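The Long Road Back to Sosgate

After a lost sponsor and a canceled season, a small-town esports league is finding its feet again

By Brisa Montes

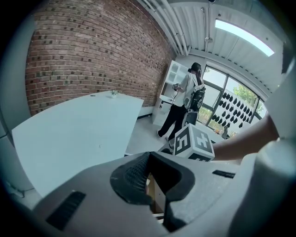

White desk, red brick: a quiet moment indoors.

The first time I watched a match in the Sosgate League, I understood maybe a third of what was going on. Two teams of five were running around a map full of rivers and watchtowers, somebody had stolen something called the lantern, and the woman next to me, who had come to watch her nephew, was gripping my sleeve so hard that I still had creases in it when I got home. I asked her what had just happened. "Mudurcombe happened," she said, and went back to yelling.

That was four seasons ago, and I have been hooked ever since (my editor would say a little too hooked). So when word came in February that the league would return after a whole year away, I asked if I could follow it from the qualifiers on, and to my surprise I was told to go right ahead.

If you don't follow this corner of the gaming world, let me catch you up. Sosgate is a team strategy game, and it has never been one of the giants. You won't see it filling arenas. What it has is a stubborn, good-humored following in towns where the nearest big tournament is a very long drive away, and a league that grew out of that following more or less by accident. Players sign up as a team, they play under the name of their town or their club, and over a season of online rounds the field gets smaller and smaller until eight teams are left. Those eight meet in person for the finals, and that's the part people plan their summers around.

Then came the trouble. The league had leaned for years on one sponsor, a maker of headsets, and when that company pulled out, the money for travel went with it. The organizers tried to hold an online-only season. There were arguments over lag, there was a disputed semifinal that ended with both teams refusing to replay it, and finally the whole thing was called off with two rounds left. I remember reading the announcement on my phone in a grocery store parking lot and feeling sadder than a grown woman probably should about a game with lanterns in it.

What brought it back was a change in how the thing is paid for. Each team now puts in an entry fee of $139, and the players I talked to had plenty to say about that number. Some thought it was fair. Split five ways it comes to less than a new game, and it covers the servers and the referees, with something left over toward gas money for the finalists. Others felt it would keep out exactly the kids the league was made for, and I have to say I lean their way, though I can see the bind the organizers were in. A few towns have solved it in their own fashion. Fumholm held a pancake supper, raised enough to enter two teams, and then had both of them knocked out in the second round, which everybody in Fumholm seems to find funnier than I would have expected.

In the end 892 players signed up. The organizers had told themselves they would be happy with 400, so you can imagine the mood when the sign-up page closed. It also meant redrawing the whole bracket in a hurry, and the first week was a mess. Matches started late, a referee was assigned to two games at once, and one poor team sat in an empty lobby until nearly midnight waiting for opponents who had been given the wrong date. By the third week things had settled down, and the games themselves were a pleasure to watch.

The team everyone wants to talk about is still Mudurcombe. They won the last two full seasons, and they play the way my grandmother played cards, patiently and without mercy. They give up ground early on, let the other side grow comfortable, and then take the lantern late, when there isn't time to answer. It can be maddening to watch if you're rooting against them. It can be a little dull if you aren't. But their quarterfinal this spring was the best match I've seen in any game this year, a back-and-forth of more than an hour in which the lead changed so many times that the commentators gave up on keeping track and simply laughed.

On the other side of that quarterfinal was a team from Meléndez, and if you only learn one new name this season, let it be theirs. Meléndez had never made it out of the opening rounds before. They're young, they're fast, and they talk to each other constantly, which you can hear on the team audio the league now puts out after each match. I'd really recommend listening to it, even if the game itself is a blur to you. There's a stretch near the end of that match where their captain says nothing but "wait" for what feels like forever, over and over, softer each time, and then shouts "go" loud enough to rattle the microphone. They lost by the thinnest margin the scoring allows. Under the new rules, though, the closest losing team gets a second chance through a play-in round, and Meléndez sailed through theirs without dropping a game.

So they'll be at the finals after all, and the draw has placed them on the opposite side of the bracket from Mudurcombe. They can only meet in the last match. I'm trying very hard to be a professional about this.

There are still things to sort out. The rule on substitute players is muddy, and at least two teams have asked for it to be spelled out before the finals begin. The prize pot will be smaller than it was in the headset days. Some longtime fans grumble that the play-in round rewards losing, and I've had that conversation at enough folding tables to know I won't be settling it in a magazine.

The full finals schedule goes up on 9 June 2026, along with the links for watching from home. If you can make it in person, bring a cushion for your chair and get there early for the first match of the day, when the new teams are usually placed. And if the woman beside you takes hold of your sleeve, just let her.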